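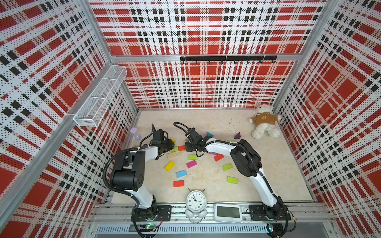
Power Tools / Sanding

Brovulard Palm Detail Sander, corded version
September 2019

The Brovulard is a small triangular-pad sander sold for trim, drawer fronts and similar light work. I bought it for a narrower purpose, which is cleaning up small wooden parts: toy blocks, knobs, puzzle pieces, cabinet pulls. The test unit was bought at retail in April and has been in regular use since then, mostly on maple and beech offcuts and on painted blocks that needed recoating.

Body and controls

The housing is a two-piece shell with a rubber overmold on the top third. The seam is flush on one side and slightly proud on the other, and I could feel it under the palm until I took it down with a file. The power switch is a slide type at the front, under a flexible cover. It takes some force to move with gloves on. The speed dial sits at the rear, next to the dust port, and has no detents, so it's possible to bump it while changing the hose. I put a pencil mark on mine.

The cord exits straight back and is stiff. On a large workpiece this doesn't matter. On a small part held in a jig, the cord pushes the sander a little to the left unless it is draped over something. A right-angle exit or a softer jacket would fix it.

Speed

The dial is marked 1 to 7. Setting 1 corresponds to 2,000 orbits per minute according to the manual, and that is low enough to break an edge without rounding it over. I did nearly all painted work at setting 1 or 2. The motor holds speed well under light pressure and slows noticeably if you lean on it, after which the pad starts to chatter and leaves small curved scratches. The cure is to let up. The tool is light, and it needs a little hand pressure to stay flat, but very little.

Above setting 5 the vibration goes up more than the cutting rate does. I stopped using that range after the first week.

Pad and paper

The pad is hook and loop. The one supplied is medium-soft, which is the wrong choice for flat-faced parts. A soft pad wraps over the edges, and a small block ends up with a slight pillow shape on every face. Brovulard sells a hard pad separately. It costs too much for what it is, but I would treat it as part of the purchase price if you intend to do anything smaller than a drawer front.

The box includes 4 sheets of paper in mixed grits. They load up quickly on old paint. I switched to Goel sheets, which have the same hole pattern and last longer before clogging. Scuffing between coats was done at 200 grit.
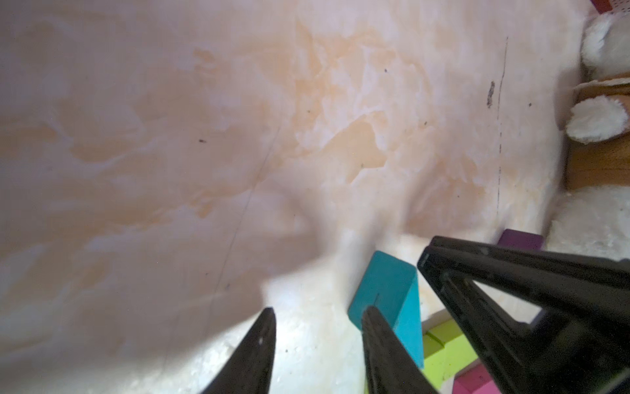

Paper changes are quick, though the hooks near the front tip wear first. That's where the pad runs hottest and where most people press. After several months my front tip holds a new sheet well enough for flat work and lets go of it if I work into a corner. The pad can be rotated a third of a turn after removing one screw, and the manual should mention this on the first page instead of in the parts diagram.

Dust collection

With the supplied canister, collection is poor. The canister is small, its filter blinds over, and dust starts to leave at the edge of the pad. With a hose it's good. The port is an odd diameter and the included adapter is tapered rubber that works loose. I used an Iver bench extractor with a wrap of tape on the adapter and had no further trouble. For old painted parts, test for lead before sanding at all, and do not rely on either arrangement if the test comes back positive.

Jigs

Any triangular sander will throw a small block across the bench if the block isn't held. I use a piece of nonslip mat with a low fence of scrap around it, the fence set below the height of the part. Triangular pieces need a V-shaped stop. For very small parts it's easier to clamp the sander upside down and bring the work to the pad, but the Brovulard has no flat on top and no provision for clamping. The Kotar sander that I owned previously had a flat top and sat in a vise without complaint. It was worse in most other respects, the noise in particular.

Finish quality

On bare maple at a low setting with the hard pad, the surface needed only a few strokes by hand, along the grain, before oil. End grain took longer and showed swirls under raking light until I went over it by hand as well. On paint, the scuffed surface was even and the next coat laid down properly.

Recommended for small flat parts if the hard pad is included in the budget. Not recommended for corner work, or for anyone who needs to run it inverted.

Comments 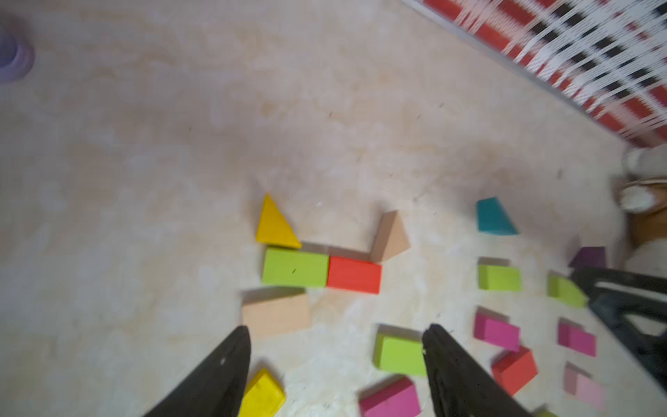

Mekdes Nigatu
I have the same sander and agree about the pad, but mine came with a speed dial that clicks, so they may have changed it. For the cord I looped it once through a hook over the bench and the pull to the left went away. Did the hard pad make the vibration any worse for you at the low settings? Mine buzzes at 1 and settles down at 2, and I can't tell if that's the pad or the bearing.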